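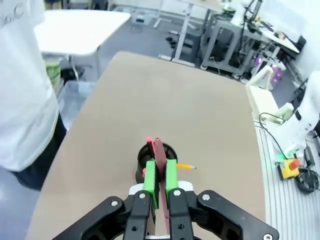
Review: Sovon Wrist Camera and Finger Pad Kit for Demonstration Recording

Summary

The Sovon kit was evaluated over 3 weeks in February at the Clindby laboratory. It consists of a wrist camera, a set of soft finger pads, and the Morar recording software. The purpose of the trial was to determine whether the kit is suitable for collecting manipulation examples to train a learned policy. Testing was carried out by Åsmund Rønning, with data review by Holger Hägglund.

Task

Operators guided the arm through one family of tasks: picking up a thin, flat item and placing it in or beside a pen holder on the table. Markers and pencils were left in the holder for many of the recordings. A total of 210 episodes were recorded, of which 200 were accepted for training.

Finger pads

The green pads are the strongest part of the kit. Flat items can be held upright between them, and the bright color is easy to separate from the black gripper when footage is reviewed. Replacement takes a few minutes with a small screwdriver. The pads collect dust and should be wiped before each session.

Camera view

The wrist view keeps both pads visible together with the area directly beyond them. It also takes in a good deal of the room, including people standing near the table. Laboratories with privacy requirements should settle their consent procedure before recording begins.

Software

Morar saves each episode with the gripper position and a text label. Labels cannot be edited in bulk, and this slowed the review considerably. The 3 episodes with misspelled labels had to be exported, corrected, and imported again. Sjöberg, the distributor, answered our support request the following morning.

Recommendation

The kit is recommended for tabletop work with small objects. Groups planning larger collections should request a trial license for the software and test the labeling tools with their own data before purchase.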